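The consulate of Latvia in Dreltport handles 190 passport files a year with a staff of two. Austra Rozīte, consul since December, signs each one by hand before it goes into the courier bag.

Her working day starts at 8 a.m. with notarial acts, mostly powers of attorney for property sales. Visa questions are passed to the embassy, which holds the only enrollment equipment in the country.
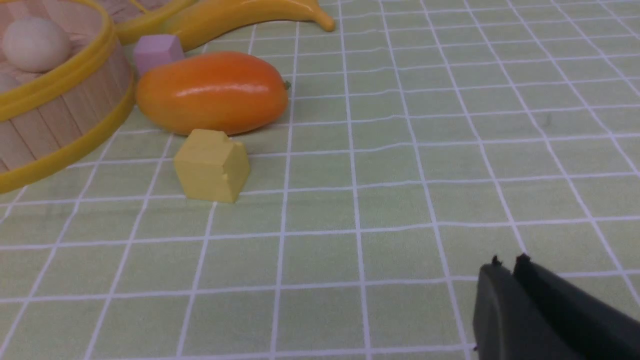
DIPLOMACY / CONSULAR POSTS

Lungile Msimang, the deputy, keeps the register of citizens abroad. It lists 200 names, and entry is voluntary. A change of address must be filed in writing, and old entries are removed after eight years without contact.

The lease on the office runs out next summer. Rozīte has asked the ministry for a ground-floor room closer to the port.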